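회사 소개

안녕하세요, 페더스비(Pedusby)입니다. 저희는 초기 단계 기업에 투자하는 작은 투자회사예요. 규모가 크지는 않지만 한 번 인연을 맺은 회사와는 오래, 그리고 꽤 시끌벅적하게 지냅니다. 월요일 아침마다 숫자만 받아 보는 투자자가 되고 싶지는 않았거든요. 처음 고객을 만나러 가는 날 같이 따라나서고, 첫 채용 공고 문장을 같이 고치고, 가끔은 공장 주차장에서 컵라면을 먹으며 다음 분기 계획을 이야기합니다. 그 시간이 저희는 정말 좋습니다!

시작한 이야기

페더스비는 퍼시 우레고(Percy Urrego)와 주마이 오그보나(Jummai Ogbonna) 두 사람이 시작했습니다. 퍼시는 은행에서 중소기업 대출을 심사했고, 주마이는 부품 제조사에서 재무를 맡고 있었어요. 대출을 내주던 사람과 대출을 받으러 다니던 사람이 만난 셈인데, 첫 만남에서 담보 이야기로 두 시간 넘게 언쟁을 했다고 합니다. (지금도 합니다. 회의실 문이 얇아서 다 들려요.)

두 사람이 같은 생각이었던 부분은 하나 있었습니다. 기술도 있고 주문도 들어오는데, 은행 대출을 받기에는 이르고 대형 벤처캐피털이 보기에는 시장이 작은 회사가 너무 많다는 것이었죠. 그런 회사에 필요한 돈은 대개 어마어마한 금액이 아닙니다. 설비 한 대, 인증 한 건, 반년 치 인건비 정도가 모자라서 일 년을 흘려보내는 경우를 두 사람 모두 여러 번 보았습니다.

그래서 첫 펀드는 작게 만들었습니다. 출자자 열 곳 가운데 절반 이상이 지역에서 사업을 해 온 분들이었고, 저희가 투자 경험이 부족하다고 솔직히 말씀드렸더니 오히려 공장 문을 열어 주고 장부 읽는 법을 가르쳐 주셨어요. 그때 받은 메모를 아직도 신입 교육 자료로 씁니다.

무엇에 투자하나요

지금까지 16개 회사에 투자했습니다. 분야를 엄격하게 정해 두지는 않았지만, 모아 놓고 보면 성격이 보입니다. 물건을 만들거나, 물건을 만드는 사람들이 쓰는 도구를 만드는 곳이 많아요. 소프트웨어 회사도 있는데 고객은 대부분 작업복을 입고 계십니다.

조멜(Jomel)은 저희의 첫 투자처입니다. 소규모 식품 공장의 원재료 입출고를 관리하는 프로그램을 만드는데, 처음 찾아갔을 때는 대표가 직접 고객사 창고에서 재고를 세고 있었어요. 한 달을 그렇게 보내고 나서야 화면 설계를 시작했다고 하더군요. 그 이야기를 듣고 돌아오는 기차에서 투자 검토서를 쓰기 시작했습니다. 조멜의 고객 사업장은 이제 1,266곳이 되었습니다.

르뉼몽(Renulmont)은 산업용 보일러의 열 손실을 줄이는 단열 부품 회사입니다. 여기는 매출보다 시험 성적서가 먼저였습니다. 인증을 기다리는 동안 매출이 거의 없었고, 그 기간을 버틸 자금 계획을 저희와 함께 짰어요. 지루한 표를 몇 번이고 고쳐 쓰는 일이었는데, 성적서가 나온 날에는 다들 목이 쉬도록 환호했습니다.

마틀랄라(Matlala)는 농기계 임대 중개 서비스로 출발해서 지금은 부품 수리망까지 운영합니다. 사업 방향을 크게 두 번 바꿨고, 두 번째 때는 저희도 반대했어요. 결국 마틀랄라 팀의 판단이 옳았고, 저희는 그 일을 계기로 이사회에서 의견을 내는 방식을 고쳤습니다. 지금은 반대할 때 반드시 글로 적어서 내고, 결정이 나면 그다음부터는 실행을 돕는 데 시간을 씁니다.
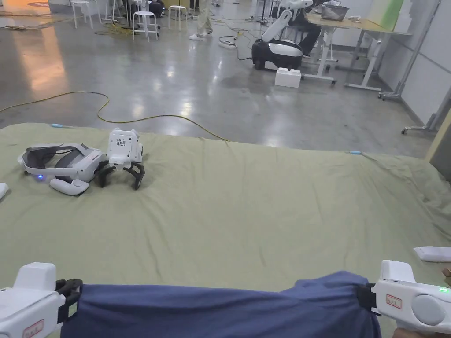
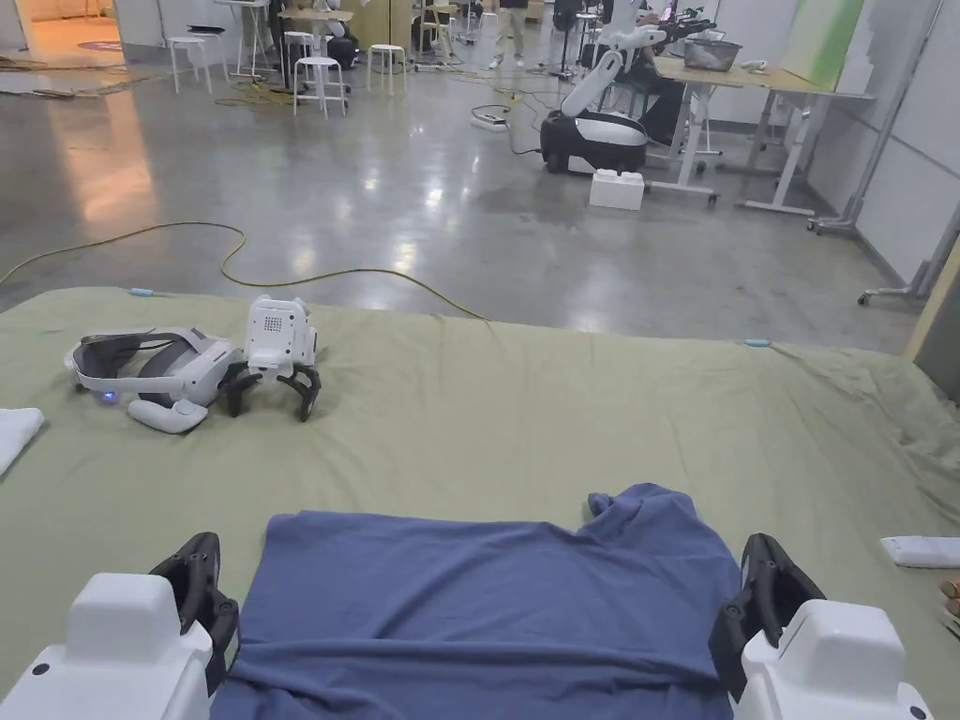
투자는 이렇게 진행됩니다

처음에는 짧은 소개서만 보내 주시면 됩니다. 디자인은 보지 않아요. 누가 돈을 내고 쓰는지, 그 사람이 왜 계속 쓰는지, 돈이 들어오면 어디에 먼저 쓸 것인지가 적혀 있으면 충분합니다. 메일 본문에 그냥 적어 주셔도 좋습니다.

소개서를 읽고 나면 영업일 기준 10일 안에 답을 드립니다. 거절할 때도 이유를 씁니다. 이유가 저희 쪽에 있을 때도 많아서 (잘 모르는 분야라든가, 펀드에 남은 금액이 맞지 않는다든가) 그런 경우에는 더 어울릴 만한 투자사를 같이 찾아보기도 해요.

만나기로 하면 저희가 찾아갑니다. 발표 자료를 준비하기보다는 평소 일하는 모습을 보여 주시는 편이 훨씬 도움이 됩니다. 이후에는 재무 자료를 함께 검토하고, 고객 몇 분과 통화를 하고, 투자심의를 엽니다. 심의에는 대표님도 들어오실 수 있어요. 창업자를 옆방에 두고 창업자 이야기를 하는 게 영 어색해서 바꾼 방식인데, 질문이 훨씬 구체적으로 변했습니다.

계약서는 표준 양식을 씁니다. 홈페이지 자료실에서 누구나 내려받을 수 있고, 조항마다 쉬운 말로 풀어 쓴 설명을 붙여 두었습니다. 변호사와 함께 읽으시되, 이해가 안 되는 부분은 저희에게도 꼭 물어봐 주세요. 상환이나 우선매수 같은 단어 앞에서 고개만 끄덕이다가 나중에 속상해하는 분이 없었으면 합니다.

투자한 다음에는

투자사마다 담당자가 한 명씩 정해지고, 담당자는 중간에 바뀌지 않습니다. 매달 한 번 만나서 현금 흐름을 같이 보고, 나머지 시간은 그때그때 필요한 일을 합니다. 거래처 소개가 될 때도 있고, 급여 체계를 만드는 일이 될 때도 있고, 그냥 이야기를 듣는 날도 있어요. 보고서 양식은 한 장입니다. 두 장이 되면 저희가 돌려보냅니다.

해마다 7월에는 투자사 모두가 모이는 여름 모임을 엽니다. 처음에는 실적 발표회처럼 꾸몄는데 다들 긴장만 하다 가시더라고요. 그래서 지금은 올해 잘 안된 일 한 가지씩을 이야기하는 자리로 바꿨습니다. 작년에는 견적서 단위를 잘못 적은 이야기로 시작해서 저녁 식사가 밤늦게야 나왔는데, 그 자리에서 공동 구매 모임이 하나 만들어졌어요. 포장재를 같이 사는 모임인데 여태 잘 굴러가고 있습니다.

함께 일하는 사람들

퍼시 우레고, 공동대표
투자심의와 펀드 운용을 총괄합니다. 숫자가 안 맞으면 잠을 못 자는 편이라, 밤에 온 메일은 아침에 읽으셔도 됩니다.

주마이 오그보나, 공동대표
투자사의 재무 체계를 함께 만듭니다. 원가 계산 강의를 열면 늘 예정 시간을 넘기는데 수강생들이 집에 안 가서 그렇다고 주장합니다.

루안 몰레페(Ruan Molefe), 투자 담당
제조와 설비 분야를 맡고 있습니다. 르뉼몽의 담당자이고, 이곳에 오기 전에는 생산관리 일을 했습니다.

자이메 고디뉴(Jaime Godinho), 투자 담당
소프트웨어와 유통 분야를 봅니다. 조멜과 가장 많은 시간을 보내고, 계약서 해설을 쓴 사람도 자이메입니다. 해설에서 어색한 문장을 발견하시면 연락 주세요. 정말 반가워합니다!

야코부스 줄루(Jacobus Zulu), 출자자 관리
출자자분들께 드리는 분기 보고서를 쓰고 여름 모임을 준비합니다. 보고서 끝에 싣는 투자사 방문기가 본문보다 인기가 많아서 요즘 점점 길어지고 있습니다.

출자자 여러분께

저희 펀드에 출자해 주신 분들은 현재 99분(법인 포함)입니다. 초기 기업 투자는 원금을 잃을 수 있고 회수까지 오랜 시간이 걸립니다. 이 점은 첫 상담에서 가장 먼저 말씀드리고, 계약 직전에 한 번 더 말씀드립니다. 분기 보고서에는 좋은 소식과 나쁜 소식을 같은 크기의 글씨로 싣습니다. 평가액을 낮춘 회사가 있으면 첫 장에 씁니다.

운용보수와 성과보수의 계산 방법은 자료실에 공개되어 있습니다. 저희 직원들도 같은 조건으로 펀드에 직접 출자하고 있어요. 새 펀드를 준비할 때는 기존 출자자분들께 먼저 안내해 드리고, 그 뒤에 홈페이지에 공지합니다.

아직 서툰 것들

해외 판로를 찾는 회사에 드릴 수 있는 도움은 아직 많지 않습니다. 공부하고 있고, 무역 실무를 오래 하신 분을 팀에 모시려고 해요. 바이오와 신약 분야는 저희가 제대로 판단할 능력이 없어 검토하지 않습니다. 후속 투자도 펀드 규모 때문에 한도가 있습니다. 그래서 다음 단계 투자사를 찾는 일은 자금이 떨어지기 한참 전부터 같이 시작합니다.

연락하기

소개서는 홈페이지의 '사업 소개 보내기'에서 받습니다. 아직 회사를 세우지 않으셨어도 괜찮고, 투자를 받을지 말지 고민하는 단계여도 괜찮습니다. 매달 한 번 사무실에서 여는 공개 상담은 예약제이며, 한 분당 한 시간씩 이야기를 나눕니다. 차는 저희가 준비할게요. 보고 계신 장부나 견본이 있으면 들고 오세요, 저희는 실물을 보면 신이 나는 사람들입니다.

최종 수정일: 2024-09-26

이 웹사이트는 방문 통계와 로그인 유지를 위해 쿠키를 사용합니다. 계속 이용하시면 쿠키 사용에 동의하는 것으로 간주됩니다. 쿠키 설정은 브라우저에서 언제든지 변경할 수 있습니다.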